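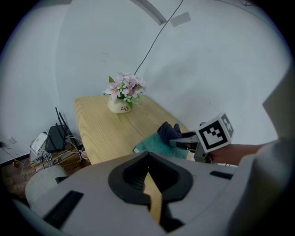 Most advice on clearing out a house starts with the attic, and most people who start with the attic are still up there in November. Start with one flat surface near the front door. Give every object on it a verdict: keep, give, sell or dump. Sentiment will put up a fight, and a vase that says "Life" in red script can hold its pink artificial flowers and its position for years on sentiment alone. Fine. It gets a keep, and you move on to the mail.

Set a timer for 72 minutes. An hour is too short to get bored and two is long enough to find the photo albums. Albums stay shut until the last day.

Books come next. Lay them flat, covers up, and sort them by whether you would lend them to somebody you like.
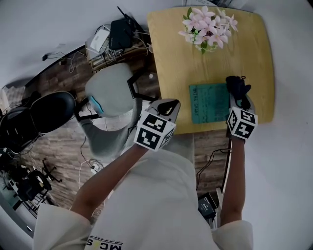 Covers up, so the names and titles can be read.

My aunt's place in Dillgate gave up 181 paperbacks, 2 of them returned to the Dredside library with a fine I prefer not to discuss. Box books in small cartons. Large ones hold more, right up until you try to lift them.

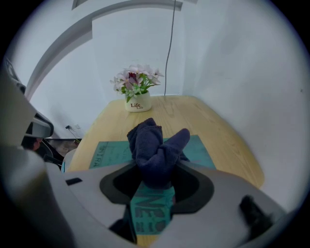
Leave the kitchen for a morning when you have eaten. Match lids to containers first, and let the single ones go - they have had their chance. Then do the drawer with the batteries in it. Tape the ends of the old ones, drop them in a jar, and write the drop-off day on the lid.

Posted by Krisztina Hegyi

14 shares | 2 comments

Get our newsletter. Unsubscribe any time.

© 2023 Hegyi Home Notes | Contact | Back to top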